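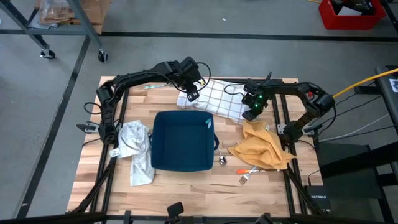 Furkura Table Clearing: Data Card

Version notes and field reference for the household textiles and utensils subset. Maintained by Nathalie De Bruijn and Thijs Van Loon. Questions about the item list go to Mieke Van Rooij.

Summary

Furkura is a collection of short tabletop tidying episodes. Each episode starts with a fabric bin on a wooden tabletop and a mix of kitchen cloths and utensils left around it. The task is complete when every listed item is inside the bin and the tabletop is clear. This subset holds 732 episodes: 272 with cloths only, the rest with cloths and utensils together.

Items

Bin: square, navy blue, open top, soft sides. The sides slouch when the bin is empty, and the opening changes shape between episodes. Do not assume a rigid rim.

Cloths: white towel, white towel with a dark grid pattern, mustard-yellow cloth. Cloths are dropped from the hand and left as they land. They are not folded or smoothed first.

Utensils: silver spoon, silver fork, one orange-handled utensil. Orientation is free. Utensils may touch a cloth or lie partly under one.

Item names in the labels are fixed strings in lower case. The two white towels have separate names, towel_white and towel_grid. When so much of a towel is hidden that no pattern shows, the label is carried over from the item sheet for that episode.

Starting layout

The bin goes down first, near the middle of the tabletop. Cloths are placed next and may lean against the bin. Utensils go last. Anything that ends up in the bin during setup is taken out and dropped again. No item may start with more than half of its length past the edge of the wood.

Fields

episode_id: integer, unique within the subset
items: list of item names present at the start
order: item names in the order they entered the bin
retries: number of times an item was dropped or put down again before it reached the bin
end_state: complete, partial or abandoned
notes: free text, may be blank

Cloths hanging over the rim count as inside if the larger part is below it. Demyd Kravets reviewed all episodes where the first two labelers disagreed on this point — 36 in total — and his decision is the one stored in end_state.

Splits

The last 50 episodes are held out for testing. They use the same items as the training episodes. Results on them say nothing about unseen cloths or other bins.

Known issues

Retries are undercounted in cloth-only episodes recorded before February. A cloth that slipped and was caught again right away was not logged at that time.

The order field is unreliable when a utensil went into the bin wrapped in a cloth. Both items are listed, cloth first, regardless of which one was picked up.

Items outside the list sometimes appear on the tabletop. They are not labeled, and they do not affect end_state.

Changes

Wouter Declercq merged the separate spoon and fork files into a single utensil file. Older scripts that read spoon.csv will fail — point them at utensils.csv and filter on the item name.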